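I have listened to the new album by Fatima Pillay almost every evening since it came out, and I want to write down what I think before I become too used to it. The album is called *Meden*. It has nine songs, and it is short enough that I can hear the whole thing while I cook and eat.

For readers who do not know her: Fatima is a singer from Sinham, where I also live now. For a long time she sang in other people's bands. I first heard her as a backing singer in a wedding group, and even there you could notice that she came in a little behind the beat, very relaxed, as if she had more time than the others. Her first recording under her own name had four songs and a lot of reverb. I liked it, but I think the reverb was hiding her.

On *Meden* there is almost none. The voice is so close in the first song, "Carry the Chairs," that I took off my headphones the first time and looked behind me. There is one guitar, a small organ, and after the second verse a bass that plays maybe five different notes. That is all. When the song ends, the organ keeps one key down for a long moment, and then you hear a finger leave it.

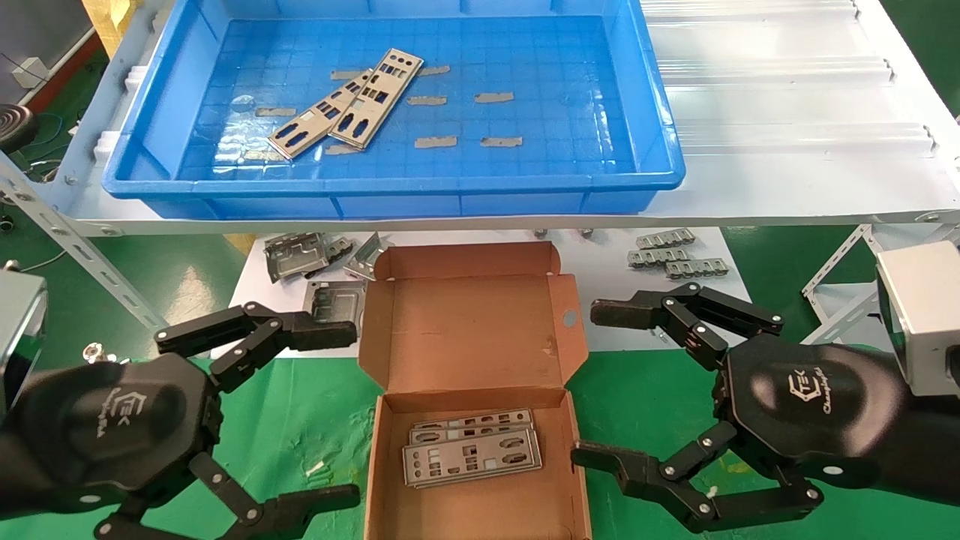
*Two metal plates and small gray pads in a blue tray.*

I am not a musician. I took piano lessons for 2 years as a child and I stopped when we moved. So when I say something about chords, please be patient with me. But I believe the middle part of the album is built on the same chord pattern, played slower each time. "Salt Road" has it first, quite fast, with brushes on the drum. "Letter to Mabuza" has it again at a walking speed. Then in "Winter Coat" it is so slow that I needed many listens before I recognized it. I asked a friend who plays guitar and he said yes, it is the same, only in another key.

"Letter to Mabuza" is the song people here talk about. Mabuza was the music hall near the river, with the low ceiling and the bad coat room. It closed in July, and I still walk the long way home sometimes to see if somebody has taken the sign down. I had expected a sad song. It is more like a list of complaints: the heat, the stairs, the microphone that gave you a small electric shock on the lip. Only in the last verse does she sing, "I would take the shock again," and the guitar stops under the word "again." I think it is the best moment on the album.

I went to the concert where she played all the songs in order. It was in the back room at Clarner, the record store, and there was space for 30 people if nobody moved their elbows. She wore a thick sweater and drank tea between the songs. She does not talk much on stage. She said the name of each song and, once, she apologized to the organ player for starting too early — he laughed and they began again.

What surprised me was how quiet she sings in a real room. On a recording you can turn up the volume. At Clarner we all had to lean forward. A man beside me had a plastic bag on his knees, and for the whole of "Winter Coat" he held it with both hands so it would not make noise. I thought that was very kind of him.

After the concert I bought the record, although my player has a problem with the belt and everything sounds a little low. For one week I thought her voice had become deeper. Then I heard the same songs at my sister's apartment and understood my mistake. I have now ordered a new belt. 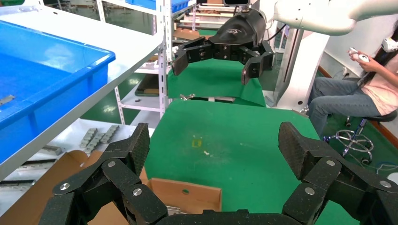

*An open cardboard box on the green mat.*

Not everything on the album works for me. The seventh song, "Good Weather," is in a different style, with a drum machine and a chorus that repeats too many times. I counted nothing, but I had time to wash a pot. I can imagine somebody told her there should be one song for the radio. It is not a bad song, and my sister likes it very much. I only feel that it walks into the room with its shoes on.

I also have a question about the language. In my first language there is a word for the kind of tiredness you have after guests leave, when you are happy but you cannot lift a plate. English does not have this word, or I have not found it. "Carry the Chairs" is exactly about this feeling, and she explains it without any special word, only with the chairs, the wet floor, and a light left on in the hall. When I started to learn English I made lists of words. Now I think I should have listened to more songs.

The last song is called "Meden," like the album. It is nearly without words: she hums, and two other women join her, one high and one low. I do not know what Meden means. The cover notes give the names of the players and say nothing more. In the store I heard 3 different explanations: it is a village, it is her grandmother's family name, or it is only a sound she liked. I wanted to ask her at the table after the concert, but there was a line behind me, and I said "thank you, it was very nice" and took my change.

She plays again in the spring, in a church this time. I would like to hear the low voice from that last song in a place with stone walls. If you are in Sinham and want to come with me, write me a message. I usually sit on the left side.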